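Progress Report, Second Period
Matard Repair and Reuse Program
Prepared by the program lead for the funder
2019-04-16

Where we stand

The grant agreement asks for a report at the halfway point, with a statement on whether the program is on course. My answer is that it is on course for the numbers and behind on the things the numbers were supposed to stand for. I would like the second half of the grant to be judged on the second point, and I explain below what I think should change.

Items brought in

We took in 1345 items during the period. The target in the agreement was lower, and the summary sheet sent to you last month calls this a strong result. I am less sure. A large share of the intake came from two clear-outs, one at the Emby office building and one at the Wirusville school district, and neither of those places would have thrown the equipment in a landfill. Both already had a hauler under contract. We moved material from one legal route to another and counted it as new.

Walk-in drop-offs from households are the part of the program that the original proposal was written around. There were 411 of these. They came mostly from the same few streets near the Matard depot, and the flyers we paid for do not seem to have reached past them. When people were asked how they heard about us, the most common answer was that they had walked by.

Repairs

The proposal promised that half of everything taken in would go back into use. It never said what "back into use" means, and each site has filled that gap in its own way. At Emby, an item counts when it passes a bench test. At Wirusville, it counts when someone signs for it. At Hrnčiar, which handles parts, it counts when it goes on a shelf. You can add these together and get a percentage, and the summary sheet does, but I would not repeat that figure to anyone.

The only measure I trust is the follow-up call. We called people who had received a repaired item and asked if it was still being used. We reached 84 of them, and 72 said yes. That sounds good, and it may be good. It also leaves out everyone who did not pick up the phone, and I suspect a person with a dead appliance in the closet is less eager to talk to us than a person with a working one.
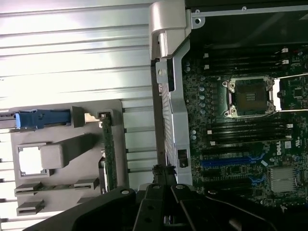 Ribbed metal panel with gray bracket, blue latch and circuit card.

Electronics remain the slowest category. Lamps, fans and small kitchen goods can be checked and sent out quickly. Anything with a circuit board takes a good deal longer, and the price of a replacement part is often close to the price of a used unit. We said in the proposal that training would bring the time down. Training has been held and the time has not moved much. I now think the estimate was a guess that got typed into a table and became a target.

The Hrnčiar parts store

You asked for a separate note on this. The idea was that parts stripped at Hrnčiar would supply the other sites and cut our purchasing. In practice the other sites order new parts first and look at the Hrnčiar list later, if they look at all. The list is a spreadsheet that is updated when there is time. Two requests this period were for parts that the list said were in stock and that had already gone out.

There is a proposal going around to buy inventory software. I do not support it yet. A list that is not kept up in a spreadsheet will not be kept up in a more expensive program. I would rather set aside paid hours for it each week and see what happens by November — then, if the list is still wrong, we can talk about software.

Money

Spending is within the budget overall. Transport is over, almost entirely from the Emby clear-out, which took more trips than quoted. Outreach is under, and I would ask that the unspent part not be pushed into a second round of flyers. I have seen no sign that the first round worked. Staff costs match the plan.

We also received an offer of matching money from a local business group, tied to the number of items collected. I have not accepted it. It would pay us to do more clear-outs, and clear-outs are already crowding out the household work. If you disagree, please tell me before the next payment date.

What I am asking for

One definition of "back into use" for all sites, agreed in writing before the next period starts. I suggest the follow-up call, with a fixed number of attempts per person and the non-answers reported alongside the answers.

Clear-outs reported on their own line, apart from household drop-offs.

Permission to move the remaining outreach money to a weekend drop-off point on the far side of Matard, for a trial of roughly three months. It may not work either. We would know fairly soon, and the cost of closing it is small.

A lower repair target for electronics. I realize it looks bad to lower a target halfway through, but the present one is being met on paper by choosing the easy items first, and the shelves of harder ones keep filling up.

Site tables and receipts are attached separately. The Wirusville table is still missing its last two weeks and will follow when the site sends it.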